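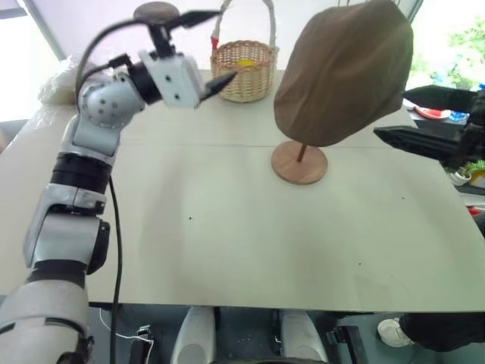
Semester's nearly over and the robotics project course has handed in its last reports, so I'm going to post my notes in one go. I'm the outside reader. They pay me in coffee and I get to be difficult.

The assignment, as written in October: teach a two-armed robot to put a hat in a basket. Take cap off stand, put cap in basket, let go. The team named their software Navow. I have stopped asking teams what the names mean.

My first comment on the proposal was "why two arms?" A person does this with one hand while looking at their phone. The answer I got was that the second arm "supports future bimanual extensions." That's a sentence you write when the robot came with two arms.

Okay, to be fair, they did later find a use for it. With the basket at the back of the table and the stand off to the right, the right gripper has the shorter reach to the cap, and the left one can keep the basket from sliding. I still think a heavier basket would do the same job for less money.

What bothers me more is the headline number. The abstract says Navow was trained on 663 demonstrations. Great. Every one of them was recorded by the same two students, on the same white table, with the same flat cap. I own a flat cap. I also own a wool beanie and a straw hat, and I'd like to know what happens with those.

I asked. Wiroj Sangkhawat, who wrote most of the control code, said they hadn't tried other hats. Points for a straight answer. I've read plenty of reports where that question gets two paragraphs and a chart.

The test they did run: 35 trials, 25 counted as successes. Sounds decent for a student project. Then you go look for what "success" means and it's on page 11, in a footnote. Cap touches the basket and the gripper opens. Touches!

So a cap hanging off the rim is a success. A cap that lands on the handle is a success. I wrote in the margin that by this standard I have a perfect record at laundry.

I asked for a recount with the definition any normal person would use, meaning the cap is inside the basket and stays there. They have the video for all the trials so it's an evening's work. Amparo Benítez took it on and I haven't seen her table yet. I'll post it if they let me.

About that basket. It has a tall arched handle. Anyone who has tried to stuff a sweater in an Easter basket knows the handle is in the way from at least one direction. The report mentions it once, under "environment." For me it's the hardest part of the whole task and it deserved its own section.

And the cap is soft. Grab it by the brim and the crown swings one way, grab it by the crown and it folds. The students know this, you can hear it when they talk. Then they sit down to write and the cap becomes "the target object."

Someone will ask so I'll say it: yes, I watched it run. Lab visit, one afternoon, five attempts. It got three in by my rule. The two misses were both at the handle. I'm not going to build a theory on five attempts but I did write "HANDLE" in capitals in my notebook.

Also the pauses. It would reach for the cap, stop, think about its life, back up a little, reach again. The video in the presentation is sped up and the label saying so is tiny. Please, students everywhere, play it at normal speed. Slow is fine. I sat through it and survived.

Cable routing, a small complaint. There's a black cable that loops over the left wrist and hangs down past the elbow, in front of the table edge. I asked whether it ever catches on anything. "Not so far." I'd have liked a clip and a line in the report about it.

Things I did like, because I'm told I never say any. The log files are clean. Failed demonstrations were kept and labeled, which almost no team bothers with. The section on recovering from a bad grasp is four pages and I'd have read eight.

The other team, Kiltisance, promised a general household helper and delivered a slide deck with a very nice font. So when I'm hard on Navow, understand that they're the ones who gave me something to be hard on.

My recommendation to the course was pass, with changes. Move the success definition to page one. Say "one cap" in the title. Drop the word "generalizable" in all the places it shows up until there's a second hat on that stand.

Wiroj wrote back that changing the title feels like admitting it's small. Well, it is small. One cap, one basket, one table. I'd trust a small claim that holds up, and I'd fund the next step on it if I had any money.

Amparo asked what I'd test first next term. Turn the basket a quarter turn so the handle runs the other way. Change nothing else, don't retrain, and run the same 35. My guess is the number drops hard. I have bet her a lunch on it.

She took the bet very fast, and now I'm a bit worried about the lunch.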